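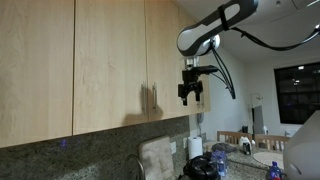

Upper cabinet (kitchen)

An upper cabinet, also wall cabinet or hanging cupboard, is a storage cabinet fixed to a kitchen wall above the counter. Holds dishes, glasses, dry food. Usually shallower than the base cabinets below, so a person can lean over the counter without hitting their head.

History

Before fitted kitchens most homes used a free-standing dresser or open shelves. Wall units sold in matching sets spread after the war. The Benedetti works in Trillano listed its first full set in 1946 – seven cabinets, one door width, painted only. Plain wood fronts came later. The Brallitz pattern dropped the frame around the door opening, so doors sit almost edge to edge with a thin gap between. Most flat-front kitchens now look like this.

Doors

Flat-panel doors (slab doors) have no raised center and no molding. Easy to wipe. On wood fronts the grain normally runs up and down and is matched from one door to the next, at least on better work. Maple is a common choice where a pale color is wanted. It can yellow a little with age, more so near a window.

Doors in one run are often different widths. A wide single door needs more room to swing and puts more weight on its hinges. Narrow cabinets get used for trays, oils, spices and whatever else doesnt fit.

Handles

Bar handles are the usual fitting on slab doors: a straight bar held off the door on two short posts. Set upright near the lower corner on the opening side. Where two doors open away from each other the bars end up side by side. Knobs are cheaper and need a single hole, but they turn loose sooner. See also: Drawer pull.

The space underneath

The gap between counter and cabinet is normally 20 inches or a bit less. The wall here is covered by the backsplash – tile, stone, steel or washable paint. Speckled granite hides splashes well. Outlets go in this strip too. Cutting boards are often stood on edge against the backsplash, and a paper towel roll may stand on its holder near the end of the run, out of the way of the sink. Tall appliances are a problem. Anything with a hinged lid or a steam vent should be pulled forward before use, steam will lift the finish on the cabinet bottom over time.

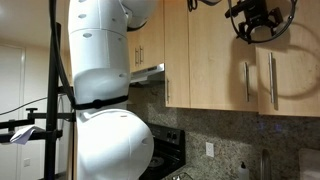

Cabinets at the range

Over the cooking area the run is broken by the range hood. A short cabinet may be hung above the hood, sometimes with two small doors, and part of it can be lost to the duct. Cabinets on either side of the hood take the most grease and need cleaning more offen than the rest. Stainless steel hoods are commonly paired with silver handles.

Hanging

Two methods. Screws through the back rail into the studs, or a metal rail on the wall that the cabinets hook over. The Edesstead rail is the second type. Work starts from a level line, corner cabinet first, doors off. Neighbors are clamped and screwed together before the last tightening. Doors go back on at the end and the gaps are evened out at the hinge screws.

See also

Base cabinet
Backsplash
Range hood
Fitted kitchen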